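[rekside-succulents] Re: Lithops from seed, when to take the lid off?

From: Austra Rozīte
Date: 2022-03-25
To: the Rekside succulent list

Holger Lie wrote:
> Hi all, I sowed two pots of Lithops at the start of March and they
> came up thick as cress. They're still under the plastic lid on the
> kitchen windowsill. The books I have all say something different about
> when to start airing them. Also, a few have gone long in the neck and
> flopped over. Are those done for?
> Holger

Hi Holger,

Congratulations, thick as cress is a very nice problem to have! My first try gave me three seedlings and a lot of green slime.

I'd start airing them now. Prop the lid up with a matchstick for a few days, then a pencil, then take it off in the daytime and put it back at night. I stretch this out over two weeks or so. The year I whipped the lid off in one go (sunny morning, I was feeling brave) I lost most of a pot of L. lesliei by supper. After that, mist them whenever the surface grit looks pale, and don't worry if they look a bit sulky for a while.

The long necks are from low light, I'd bet. They aren't done for. Take a teaspoon of fine grit and trickle it in around the stems until they stand up again, and move the pots somewhere brighter but out of the noon sun. Mine sit under a cheap LED strip until May and stay nice and squat.

My list for this spring, in case anyone wants to compare: I sowed 464 seeds in all, mostly L. aucampiae and L. salicola from the Theodorakopoulos seed list, plus 17 of a green karasmontana that Ikovel sent me as a freebie. The karasmontana are slow. The salicola were up in five days, which is quick even for them.

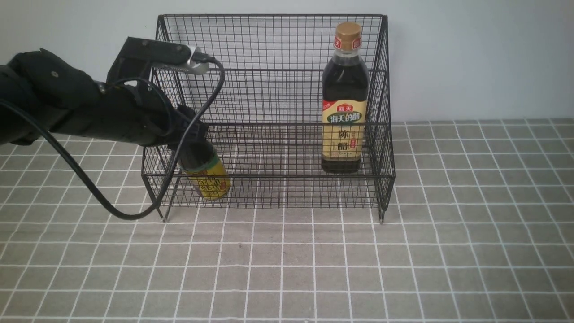

Small bottle and the black wire basket

On watering from below, which somebody asked about last month: I do it for the first six weeks and then stop. Stand the pot in a saucer of rainwater until the top darkens, then take it out and let it drain. Leaving it standing is how I got the slime. If you see algae, scrape off the top layer and put down fresh grit, the seedlings don't mind nearly as much as you'd think.

And please don't rush to prick them out! I leave mine crowded until they've been through at least one change of leaves, sometimes two. They seem to like company.

Is anyone driving over to the Rorstead sale this spring? I have spare Conophytum divisions to swap and would love a decent Titanopsis, mine rotted over the winter and I'm still cross about it.

Let us know how the floppy ones do, Holger.

Austra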